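Handover fault on the two-arm bench: what went wrong and what I did about it

Project report, written up by Ching-wen Lau

My project this term was a handover task. One arm picks up a small part, brings it to the middle, and the other arm takes it. I called the left arm Fara and the right arm Ura, mostly so I could yell at the correct one. The control program is called Clostach and I wrote most of it in January, which explains some of the variable names (sorry to whoever gets it next).

For the first couple of weeks it went great! Then one evening, a little after 9, Ura closed on the part, Fara didn't let go, and both of them just pulled. I hit the stop button maybe two seconds later, and by then Ura's wrist motor had already thrown an overload error. Nothing broke, but I didn't love the sound it made.

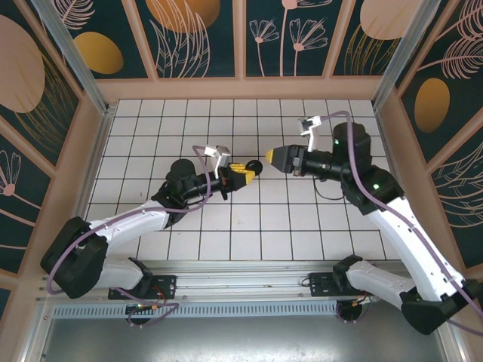
My first theory was cables, and I lost almost a whole afternoon to it. Each arm has its own purple cable going up over the links to the wrist, with plenty of loop in it, and I was sure one of those loops was catching and dragging the wrist off target. So I moved both arms through their whole range by hand with the power off, watching the loops the entire time. Nothing caught. I swapped the two cables anyway (I was getting desperate) and the fault came back just the same.

So I gave up on hardware and read the logs, as my advisor Dr. Tseng had told me to do on day one. I ran 1,049 handovers in total over the project and the jam happened in 12 of them. Every single one had the same pattern. Ura reported "grip confirmed," Fara got the message late, and in the gap Ura had already started its retreat move. My release timeout was set to 30 milliseconds. If the message missed that window, Clostach threw it away and Fara kept holding on like nothing had happened.

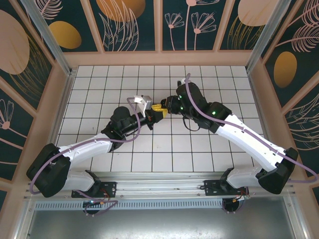 I had also never told Ura to wait for an answer! It sent its message and left. In the normal case Fara opened so quickly that you couldn't see the problem, and that's why my early tests all looked fine.

The fix has 2 parts. Ura now holds still after it grips until Fara reports that its fingers are open, and if that report doesn't show up, both arms freeze where they are and the program asks for a person. I also put a current limit on the wrist motors during the handover, well under the level where the overload error trips. I should have had that one from the start, because the stop button only helps if I'm looking up from my laptop.

I tested the new version by delaying the messages on purpose, and the arms froze every time with no pulling. It does make each handover a bit slower, and I can live with that.

Still on my list: after a freeze you have to restart the whole sequence from the home position, and that gets old fast. I'd like a proper "let go and try again" routine, starting with Fara opening while Ura keeps its grip. The logs and the old version of the code are in the project folder under "jam."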